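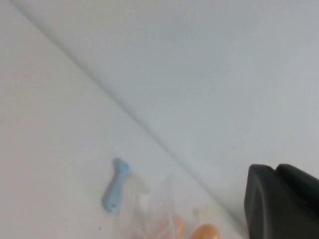 Drirka Small Things: bits and bags on a white table

Welcome! Drirka is a picture collection of small household and play things on a pale table, the sort of stuff that ends up at the bottom of a toy box or a kitchen drawer. Clear bags are my favourite part (they crease and catch the light in a different way every time), and a little pastel blue piece beside a crumpled one is a lovely thing to sort by colour.

What you get
4,000 pictures, of which 1,480 have a clear plastic bag in them
33 kinds of object, listed in objects.txt
A short colour note for each picture, in plain words: sky blue, peach, grey

How the notes were written
Jummai Nwankwo wrote the first 2,000 and Nele Nolte did the rest. If a thing is half hidden behind plastic, the note gives the colour as it looks through the plastic, so one peach-coloured thing can be "peach" in one note and "reddish tan" in the next. Please don't tidy these up!

Known gaps
Very few dark objects so far. Shiny rounded things sometimes get called "egg" and sometimes "ball", and we're still going through those.

Changes
November: bag folder split in two, spelling of "grey" fixed throughout.

Questions and corrections go to Kayode Ojo, and new objects are always welcome.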